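4. Getting Zerden on to your little board

Right, if you've got this far you've already downloaded Zerden and unzipped it somewhere sensible (I use the desktop, which my wife calls the landfill). This section is the bit where we turn a spare single-board computer into the music server for the house. It took me a whole evening the first time. Now I can do it while the tea's brewing, and so will you by your second go!

You need a memory card, a card reader, a power supply that suits your board and a network cable. Wi-Fi comes later, in section 5. Please don't skip ahead to it – half the emails I get are from people who did.

4.1 Writing the card

1. Put the card in your reader and plug the reader into your everyday computer.
2. Open the Dremitz card writer, which came in the same zip as Zerden.
3. Choose the Zerden file at the top, then pick your card from the list underneath. Check the name and the size before you go on.
4. Press Write and leave it alone. The bar sticks at 103 MB for a while on my machine and then rushes to the end.
5. When it says Finished, eject the card properly and take it out.

CAUTION: Dremitz wipes whatever you point it at. I once pointed it at a stick full of holiday photos. Unplug any other drives before you start.

4.2 Naming your server

Put the card back in the reader and you'll see a small text file called shezi-settings. Open it in any plain text editor (not a word processor, they add curly quotes and Zerden hates those).

1. Find the line that starts with name= and type something short after it, all lower case, no spaces. Mine's called starkau, after the village where we bought the record player.
2. Find the line that starts with password= and change it. Yes, really.
3. Save, close and eject again.

Note: if you leave the name blank the server calls itself zerden, and that's fine until you build a second one. Baiba Pētersons wrote to me in September with 2 of them in the same house, both called zerden, each playing a different album in the kitchen.

4.3 Plugging in

1. With the power off, slide the card into the board's slot. It only goes one way, so don't force it.
2. Plug in the network cable, with the other end in your router.
3. Plug in your speakers or your amplifier, with the volume right down.
4. Power goes in last. Support the board while you push, and keep each plug straight as it goes in.
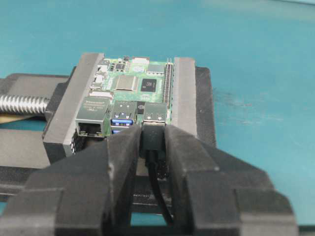
Fig. 4: Plugging a cable into a board held upright in a bench vise.

5. Give it more than 2 minutes on the first start. It's sorting out its card and won't answer you until it's done.

CAUTION: Never pull the power to turn it off. Use the Shut Down button on the Zerden page and wait for the lights to settle.

4.4 Is it there?

On your everyday computer, open a browser and type the name you chose, followed by .local. You should get the Zerden welcome page with a big Add Music button. If you don't, try these:

- Refresh the page after another minute.
- Swap the network cable. I've a drawer full of dud ones and keep putting them back.
- Look in your router's list of devices and type the number next to your server's name instead.
- Write the card again from 4.1.

Thanks to Gediminas Kļaviņa for the router tip, which has saved me a lot of typing. Once the welcome page is up, carry on to section 5 and we'll get the Wi-Fi going.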